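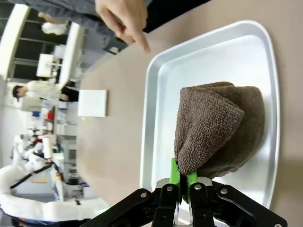
Figure 3. Wrist view during a towel trial at the shared workshop. The green fingertips hold the lower edge of the towel over the white tray.

4.2 Gripper build and cloth handling

The Nindanance gripper was designed to be built by members of the Pornbridge workshop with hand tools and one desktop printer. Each finger is driven through a flat linkage bolted to a dark plate, and the small camera sits at the wrist so that the fingertips stay in view at all times. We chose green for the tips early on. The color is easy to separate from skin, table and most household cloth, and the tracking code from Redumgate needed only a short change to its threshold file.

Towels were used for most of the cloth trials. They are thick enough to pinch at the edge but soft enough to collapse when lifted, and the pile hides the hem from the camera. A trial began with the towel dropped by hand onto the work surface or into a tray. The operator then moved the arm to a point near the cloth, closed the fingers and raised the arm by 40 cm. A grasp was counted as good if the towel was still held at the top of the lift. Of 90 trials run with the second version of the fingertips, 82 met this rule. The first version, which had smooth pads, met it in 49 of the same number.

Most of the failed grasps fell into two groups. In the first, the fingers closed on the loops of the pile and missed the base cloth. In the second, the fingers took hold of a single layer close to a corner, and the weight of the rest pulled it free. Closing more slowly helped with the first group and made little difference to the second.
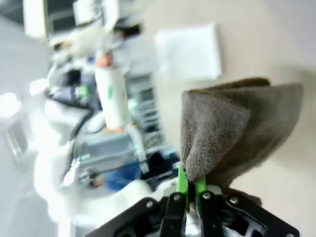
Can the fingertips be replaced without taking the gripper off the arm?
Each pad slides onto its finger and is held by one small screw from behind, so a worn pad can be changed in place with a hex key.

Pad wear was checked at the end of every session. The linkage bolts were also tightened then, after we found play in one joint that had moved the closing point to one side. Members who build their own copy should use thread lock on these bolts from the start. The Suksawat wrist plate fits without changes, but its cable slot is narrow and had to be filed open on our unit.

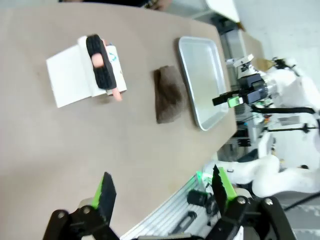

4.3 Shared table layout

Work with two arms over one table required a fixed rule for who moves first. The arm nearer the tray had priority, and the other waited outside a line stored in the control script. Small boxes and folded cloths were placed by hand between trials. Positions were not measured, and the results in this section should be read with that in mind.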